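Search this site Go Recipes Kitchen Gear Pantry About

The Zesemton Ginger Grater and Tea Strainer Set

By Lihua Bai
2025-05-11
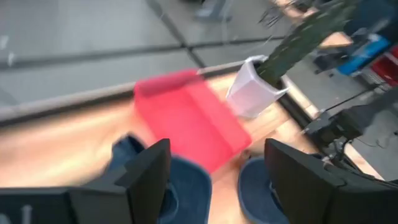
I have been grating ginger most mornings for longer than I care to admit, and for nearly all of that time I did it badly, on the small holes of a box grater that I bought when I moved into my first apartment. The strings wrapped themselves around the teeth, the juice ran down the outside and onto the counter, and my knuckles paid for it. When people write to me asking what they need to start making ginger drinks at home, I used to say a knife and some patience. These days I send them to the Zesemton set, which we carry in the shop and which lives beside my own kettle. Grating is a wet business whatever you use, so I do it over a tray with low raised walls, like my red one, and the rounded corners make it easy to wipe out with one pass of a cloth. Any tray or rimmed plate you already own will do, and it does not come with the set.

What comes in the box

The set has 2 pieces. The first is a round ceramic grating dish with a ring of short, blunt points in the middle and a shallow moat all the way around to catch the juice. There are no holes in it, and that surprises people who are used to metal graters. The ginger stays on top, the juice runs into the moat, and the long fibers gather on the points where you can lift them off with your fingers. The second piece is a fine steel strainer with a long handle and a little hook on the far side, so it will rest across a mug or a small saucepan while you go and look for the honey.

The grating dish is glazed on the outside and comes in cream or dark green. I like the green – ginger and turmeric both leave a bit of color behind over time, and it shows less. There is a rubber ring on the bottom that keeps the dish from sliding around, and you can pull it off for washing. Do put it back on the right way up, with the wider edge facing down, or the dish will wobble and you will think it is broken. I thought mine was broken for an entire week.

How I use it

Wash the ginger well and don't bother peeling it if the skin is thin and fresh. If it's been sitting in the drawer a while and has gone papery, scrape it with the edge of a teaspoon. Hold the piece so the cut end is flat against the points and move it in small circles, pressing gently. Going back and forth works too, but circles seem to keep the fibers together, and you get more juice for the effort. A piece the size of your thumb makes enough for a good strong pitcher.

For a plain ginger drink I tip everything, pulp and all, into a saucepan with four cups of water and let it simmer for ten minutes with the lid half on. Then it goes through the strainer, pressed with the back of a spoon, and gets the juice of a lime and as much sugar as the day calls for. My mother puts in a stick of cinnamon and a few cloves. I sometimes add a handful of hibiscus petals at the very end, off the heat, and leave them until the whole pot turns a deep pink. It keeps four days in the fridge in a lidded jar, and the ginger gets a little hotter each day, so go easy on the first batch if you have children at the table.

The dish is just as useful for garlic, for fresh turmeric, and for the hard pears that never ripen properly and are so nice grated into a marinade. I have tried it on carrots and would not recommend it. They take forever and turn to baby food. For nutmeg you want something sharper.

Cleaning and care

Rinse the dish right after you use it, before the pulp dries. A stiff vegetable brush gets between the points in a few seconds. Both pieces can go in the dishwasher, on the top rack, though the strainer keeps its shape better if it isn't wedged under a bowl. Don't put the dish over a flame or straight from the freezer into hot water. If turmeric has stained it, a paste of baking soda and water left on overnight will take most of it away.

Details and ordering

Price: $55 for the set
Strainer capacity: fits mugs and pans up to five inches across
Colors: cream, dark green
Item number: 800

We also sell the strainer on its own, and spare rubber rings, since those are the first thing to go missing in any kitchen. The next shipment of the cream dish is expected in September. Green is in stock now. Orders are packed in our back room, and each dish is wrapped twice – if yours should still arrive with a chip, send us a note with your order number and we will mail another one.

Comments

Qianru Xu
I bought the green one for my sister and ended up keeping it. Does the juice go bitter if you simmer longer than ten minutes? Mine did, but I also left the lid all the way on and went to answer the door.

Lihua Bai
It can, a little, especially with older ginger. Try taking it off the heat at ten and letting it sit covered for another five. A pinch of salt helps too!

plumjam
Can you do horseradish on this or is that asking for trouble

Lihua Bai
You can, and it works nicely, but open a window first.

tess in the valley
Waiting for the cream one. Please put me down for a spare ring as well, I know what my kitchen drawers are like.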